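Water Use in Shared Kitchens at Drilthorpe College
Student project report, submitted 30/05/2019

Our group wanted to know how much tap water goes down the drain in the college's shared kitchens. We asked 20 residents to keep a washing-up diary for 17 days.

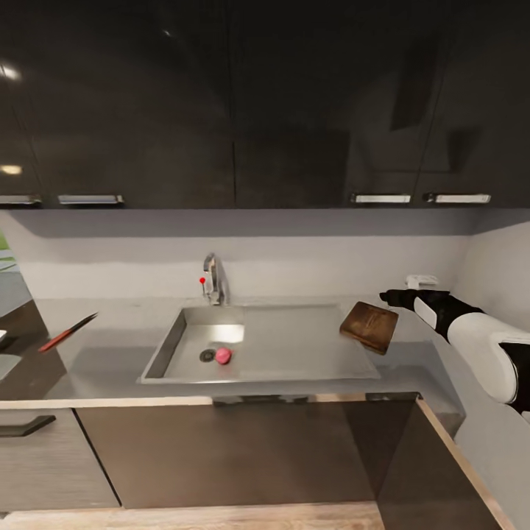 The diaries came back with 713 entries. Rinsing under a running tap was the most common — well ahead of filling the sink.

We then checked the flow at each tap with a bucket and a stopwatch.

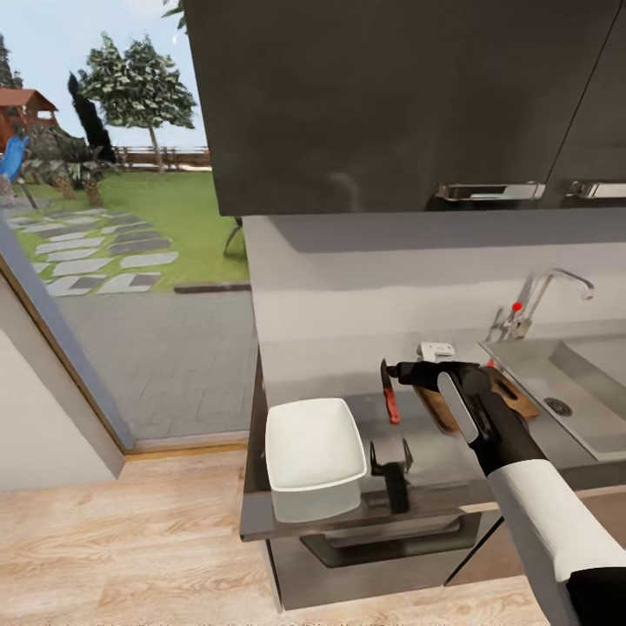
Why use a bucket and not a meter? The Pirnum meter we booked was out on loan until June.

Flow varied between floors, and the older Hyvönen building had the fastest taps.
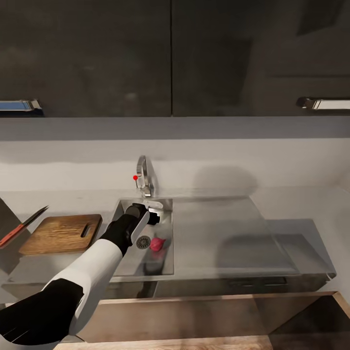
Residents told us they rinse because plugs go missing. Some also said there was nowhere to put a basin. Where a small stainless steel sink is set into a metal counter under dark upper cabinets, a narrow tub might suit.

We suggest spare plugs for every kitchen and a trial of flow restrictors.
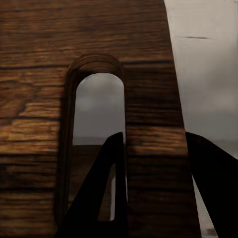 The main limit is that diaries rely on memory, and 5 had gaps on weekends. We left those days out of the averages.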